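Inicio > Ciencia para curiosos > Máquinas > Pinzas que aprenden

¿Cómo se prueba la mano de un robot?

Para que un robot ordene perchas, primero una persona las ordena con pinzas en las manos.
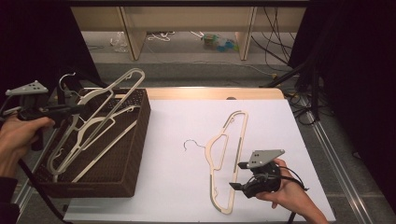
Una mano muy difícil de copiar

Coge un lápiz de la mesa. Seguramente lo has hecho sin pensar. Tus dedos se han abierto lo justo, se han cerrado a la vez y han apretado con la fuerza necesaria para que el lápiz no se cayera.

Para una máquina, cada una de esas cosas es un problema distinto. Tiene que saber dónde está el lápiz, hacia dónde apunta, cuánto debe abrirse y cuándo debe parar de apretar. Si aprieta poco, el lápiz resbala. Si aprieta mucho, puede romperlo.

La mayoría de los robots que trabajan con objetos no tienen una mano con cinco dedos. Tienen una pinza. Muchas pinzas llevan solo dos dedos, que se acercan y se separan. Parece poco, pero con dos dedos se puede coger una caja, un vaso, una cuchara o una percha.

Pinzas para personas

En el taller Tinel comparan pinzas. Algunas se colocan en el extremo de un brazo robótico. Otras las sujeta una persona, una en cada mano, como las negras que ves en la foto. Tienen una especie de gatillo y dos dedos negros.

¿Para qué quiere una persona usar pinzas, si ya tiene manos? Para enseñar. Cuando mueves una pinza de este tipo, tu brazo hace el trabajo del brazo del robot. El ordenador guarda los movimientos: por dónde pasó la pinza, cuándo se abrió y cuándo se cerró. Después, un programa estudia muchas repeticiones de la misma tarea y busca lo que tienen en común.

Es parecido a aprender a atarse los cordones mirando a alguien. Con una sola vez no basta. Hace falta verlo muchas veces, con zapatos diferentes y cordones más largos o más cortos.

¿Por qué perchas?

Una percha es ligera y barata, y no pasa nada si se cae. Por eso parece un objeto fácil. Para una pinza no lo es tanto.

Es plana. Cuando está tumbada sobre una tabla, casi no sobresale. Los dedos de la pinza tienen que bajar mucho sin chocar con la superficie.

Tiene una forma rara. Un lado es ancho, otro es estrecho, hay huecos y muescas. No da lo mismo agarrarla por el centro que por una punta. Si se coge por la punta, el resto de la percha pesa hacia abajo y puede girar.

Tiene un gancho. El gancho es fino y curvo, y se engancha con facilidad en otras perchas o en el borde de una cesta. Haz la prueba en casa: pon tres o cuatro perchas en una caja y saca una sin mover las demás. Verás que a veces salen dos juntas.

Además, está el color. Una percha clara sobre una tabla blanca se distingue peor que una percha oscura. Las personas nos fijamos en la sombra y en el borde. Un programa que trabaja con imágenes también tiene que aprender a hacerlo.

Lo que se compara

Para saber si una pinza es mejor que otra no vale decir «esta me gusta más». Hay que hacer la misma tarea con las dos y apuntar los resultados. En Tinel comparan dos modelos, que en el taller llaman Plastberg y Getik. El Plastberg tiene los dedos largos y rígidos. El Getik los tiene más cortos, con la punta un poco blanda.

Cada modelo hizo 138 intentos con perchas. Un intento era bueno si la percha se levantaba de la mesa y llegaba a su sitio sin caerse. Con el Plastberg fallaron 26 intentos. Con el Getik fallaron 84.

A primera vista parece que gana el Plastberg, y con las perchas es verdad. Los dedos largos llegan bien al borde. Los dedos cortos y blandos se doblaban antes de meterse debajo. Pero luego repitieron la prueba con pelotas de goma y el resultado cambió: la punta blanda se adaptaba a la curva y las pelotas no salían disparadas.

Una pinza puede ser buena para una cosa y mala para otra. Los ingenieros anotan siempre con qué objeto se hizo la prueba – sin ese dato, el número no sirve de mucho.

También se comparan otras cosas:

El peso. Una pinza que se lleva en la mano cansa. Si la persona está cansada, mueve el brazo de otra manera y el ordenador guarda esos movimientos más torpes.

El cable. Por el cable puede pasar la electricidad y también la información. Si es demasiado corto, tira de la mano. Si es demasiado largo, se mete debajo de los objetos.

El gatillo. Tiene que responder enseguida. Si los dedos tardan en cerrarse, es difícil acertar.

La apertura. Es la distancia que hay entre los dos dedos cuando están separados del todo. Marca el tamaño del objeto más grande que se puede coger.

Dos manos a la vez

Trabajar con dos pinzas permite hacer más cosas. Una puede sujetar la cesta y la otra sacar una percha. O una puede levantar la percha por un extremo para que la otra la agarre mejor.

También es más complicado. Las dos pinzas tienen que moverse sin chocar y ponerse de acuerdo en el momento. Nosotros lo hacemos al abrir un bote: una mano aguanta y la otra gira. Un robot con dos brazos necesita aprender qué mano hace cada parte y cuál espera.

Prueba tú

Necesitas dos pinzas de cocina, cuatro perchas, una caja y un reloj. Pide permiso antes de coger las pinzas.

1. Pon las perchas dentro de la caja, de cualquier manera.

2. Coge una pinza con cada mano. No puedes tocar nada con los dedos.

3. Saca las perchas de una en una y déjalas tumbadas en la mesa. Apunta cuánto has tardado.

4. Vuelve a meterlas en la caja, también con las pinzas. Apunta el tiempo otra vez.

5. Repite todo con una sola pinza y compara los tiempos.

Si una percha se te cae, apúntalo. Los fallos también son resultados.

Palabras de esta página

Pinza: pieza con dos o más dedos que sirve para agarrar.

Brazo robótico: conjunto de piezas unidas por articulaciones, movidas por motores.

Apertura: separación máxima entre los dedos de una pinza.

Intento: cada vez que se repite la tarea durante una prueba.

Publicado el 31 de julio de 2019. Siguiente ficha: Dmytriv, el brazo que sirve agua.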